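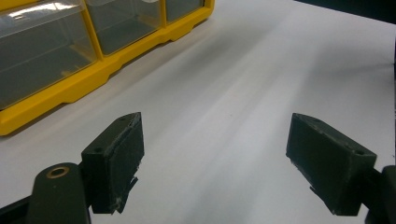
## Osdale Sleeping Pad FAQ

**What sizes are available?**
Regular and Long. Both use the same valve and the same repair kit.

**What does the pad weigh?**
The Regular weighs 17 ounces without the stuff sack. The Long weighs two ounces more.

**How do I inflate it?**
Open the outer flap of the valve and attach the pump sack. The Regular takes 13 fills. Do not use a compressor.

**The pad feels softer in the morning. Is it leaking?**
Air loses pressure as it cools overnight. Top up the pad after it has been outside for an hour. If it goes flat indoors, check for a leak with soapy water.

**Can I patch it in the field?**
Yes. Clean the spot with alcohol, let it dry, and press the patch down firmly. Wait two hours before inflating.

**Does the Brotura pump fit?**
Only with the wide adapter, sold separately.

**How should I store it?**
Unrolled, valve open, in a dry place. Keep it out of parked cars.

**Where do I send a warranty claim?**
Use the claim form and include the lot code printed beside the valve.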